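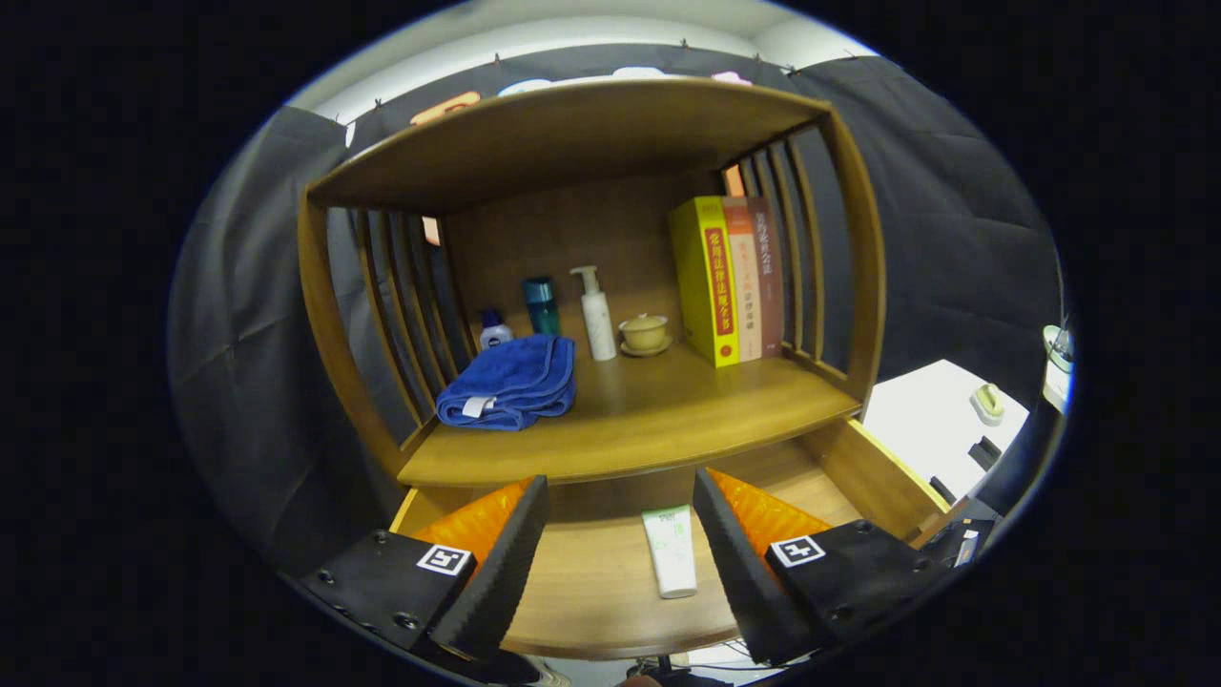 Reviews > Bathroom > Storage > Freestanding

Ravora slatted shelf unit: long-term review

By the Zevlow test desk | May
16 comments

The Ravora ships flat in one carton with a bag of cam locks, a hex key and a folded sheet of drawings. Assembly took two sessions. The side panels go on first, and the drawings do not mark which end of each panel is up. Dry-fit both before tightening anything. One cam lock spun in its hole and had to be packed with a sliver of matchstick.

Finish quality is good on the faces and average on the ends. The end grain on the lower shelf had been sealed with a thin coat that raised a fuzz after the first week in a humid room. I sanded it with 240 grit and applied two coats of Skekow water-based varnish, which solved the problem and left a slight difference in sheen. Anyone planning to use the unit in a bathroom should do this before assembly.

Stability is adequate on tile and poor on carpet. The wall bracket is a plain steel L with one slot, and the supplied plug suits masonry only. On drywall, use a toggle anchor. With the bracket fitted, the unit does not rack when pushed from the side. Without it, the top moves enough to tip a tall bottle.

Shelf deflection under a stack of bath towels was too small to measure with a steel rule. Toiletries are a trivial load. The real limit is depth: bulk refill jugs overhang the front, and folded bath sheets need to be turned sideways.

Cleaning is slow. Dust settles between the slats, and a cloth will not reach it. A soft paintbrush works. Water rings wipe off the varnished surfaces if caught the same day.

The closest competitor we have tested is the Seneviratne tower, which has solid sides, a deeper base and better hardware. It costs more and blocks air movement, so damp towels stay damp. For dry goods I would buy the Seneviratne. For towels, the Ravora, with a tube of varnish money set aside.

Score: 7 out of 10

Read 2607 times | Shares: 1114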